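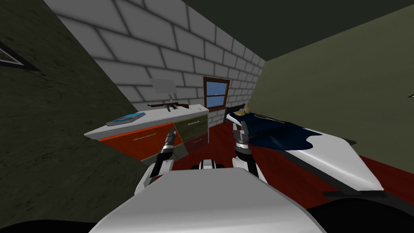 What a robot in a pretend bedroom changed for our housekeeping crew

3 min read

1/ I run mornings at Windby, 84 rooms, and since July part of my crew's week has happened at a desk. We help teach a robot to tidy a bedroom, all in simulation for now. I am having way too much fun with it, so here comes a thread.

2/ The software is called Zotden. You get the robot's view: two white arms reaching out, a dresser on the left, a bed on the right. The room comes up tilted and it took me a full week to stop leaning in my chair.

3/ The first job we picked was drawers! Guests leave everything in drawers – chargers, socks, once a whole ham. Checking them means a lot of bending, and the older hands on my crew feel every one of those by noon.

4/ What surprised me is how much my people know that was never written down. How far you open a drawer before it sticks. Which side of the bed to start from. The engineers at Lakmont kept asking "why do you do it that way?" and it made everyone stand a little taller.

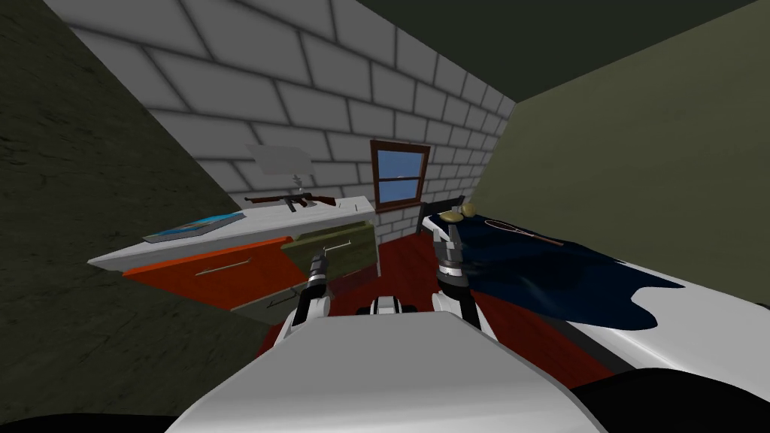

5/ Getting a gripper lined up with one of those thin handles is fussy work. Come in a bit high and you get nothing. One of our room attendants has a better feel for it than anyone on the project, and she had never used a controller before.

6/ The stuff lying about in these rooms is wild, by the way. A book on the dresser, fine. A rifle next to it, less fine. Our lost-and-found policy got a new paragraph out of that one – call the manager, touch nothing.

7/ Now the part people ask me about: jobs. We put it in writing before we started that hours stay the same. 5 of us now do paid sim shifts, and those count as regular hours. The pay is a step above the floor rate, and I pushed hard for that.

8/ Not everyone loves it. Two people tried it and went straight back to the carts, and that's okay. Sitting still for a whole shift is its own kind of tired. We cut the sessions to half a shift and that helped a lot.

9/ Next up is beds. Blankets are going to be a headache and I can't wait. More when we get there!

Comments

We're starting something like this at Nkosi. Did you write the pay step into contracts or is it a handshake thing?

19 years in housekeeping and my knees would like a word with this robot. When can it start?

A whole ham???

Post 4 is so true. Please do one on how you set up the half shifts.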